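**Zomis laundry work, status at 3rd January**

We logged 348 folding attempts on the two-arm cell, and 315 ended in a fold we would accept. T-shirts remain the main item.

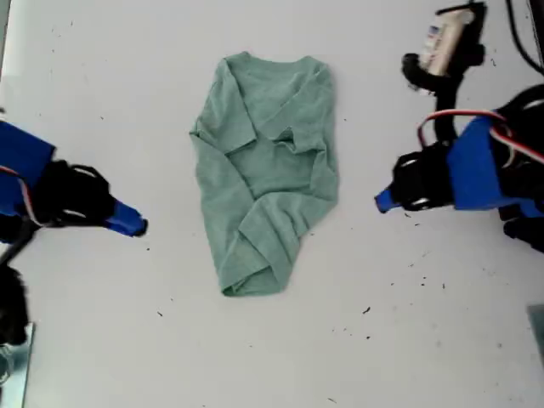

Sleeves still take up most of the cycle time. A shop-floor trial at Brurkik needs 1000 attempts first, so we are asking to move it back.

Towels are not started. Grip on thin hems is the next task. 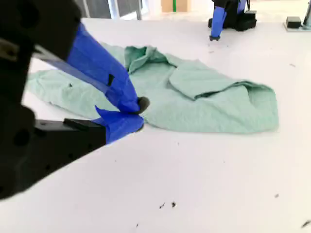

Ngaio Pryor would hold the trial date and drop towels from the plan, as a person still folds a shirt faster than either arm setup.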